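Terraces > Opinion > Women's Football

Let the draw be a draw

Elsa Koskela
January 9, 2026

I drove home from Cheetham the other night after a nil-nil and I was in a very good mood, and I would like to stick up for that.

If you weren't there (and there were 1281 of us, so you probably weren't), Cheetham had the ball for most of the first half and did very little with it, Rullus had it for most of the second and did slightly more, and both keepers made one save each that you'd want to see again. It was cold. The tea ran out. At the whistle the woman next to me clapped, folded up her blanket and said "well, I enjoyed that", and so had I.

Then I got back to the car and put the phone-in on, and you'd have thought a crime had been committed. One caller wanted penalties after every drawn league match. Another wanted no points at all for a goalless one. The presenter was lapping it up, and by the time I'd reached the ring road they had more or less agreed that the draw was the thing holding our league back and it ought to go by next season.

It comes round every winter, this. Somebody on the league board says fans want a result, and there's a survey, and the survey asks whether you like excitement, and of course everyone says yes. I like excitement! I also like the last ten minutes of a match where one side has decided a point will do them nicely and the other side hasn't, which is a lovely, horrible thing to sit through if you care about either of them.

Take Rullus. They came up in the summer with a squad of teachers, students and a centre half who is 44 if she's a day (she won't say, and I've asked). They have drawn more often than anyone in the division. Are they boring? I suppose they can be. But every one of those points was dragged out of a team with more money, and if you made them go straight into a shoot-out you'd be telling them that ninety minutes of that work was only the warm-up. And we all know who has the better penalty takers. It's the clubs who can pay for them.

The shoot-out people always bring up the Cukis Cup, where the group matches do go to penalties if they're level, with a bonus point for the winner. I've been to plenty of those now and I'll grant that the kids behind the goal love it. What I notice is what it does to the match before it. From about 66 minutes on, the weaker side stops trying to cross halfway, because why would you? You've got a point in the bag and a coin toss for another one. The cure makes the illness worse. I wrote as much last February and got a very long email from a man in Ulell who said I'd never kicked a ball in my life, which my knees would dispute.
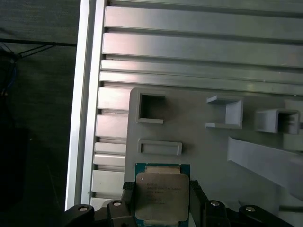

He did have one decent argument, mind you, and I've been chewing on it ever since. He said a draw is fine when you've got a stake in it, but somebody coming to their first match with a couple of children wants to go home knowing who won. Fair enough. I took my niece to her first game when she was seven and it finished one each, and she was baffled. She kept asking when they were going to finish it off. I told her that was it, they were equal, and she thought about this all the way to the bus stop and then said it wasn't very fair on the one who scored first.

She's got a season ticket now, so it can't have put her off that badly.

What I'd change instead is smaller and duller. I'd be much stricter about time-wasting, for a start. When Rullus took a full minute over a goal kick the other night, and then did it again, the referee tapped her watch and nothing else happened. Book them. Book them early, too, in the first half if need be, and you'll find there's a lot more football to go round and a few more goals will turn up without anybody having to invent a new kind of point. I'd also like somebody to look at the pitches, as you can't pass your way through a side on a surface like Cheetham's in January, and half of what gets called negative tactics is just players trying not to lose the ball in the mud.

And I'd ask the board to come and sit with us for a nil-nil. I mean a proper one, in the open end, with no hospitality. They can borrow a blanket. The return fixture at Rullus is in a few weeks and I've got 2 spare tickets if anyone in a blazer fancies it. I'm expecting a draw.

Contact us | © 2026 Terraces | Back to top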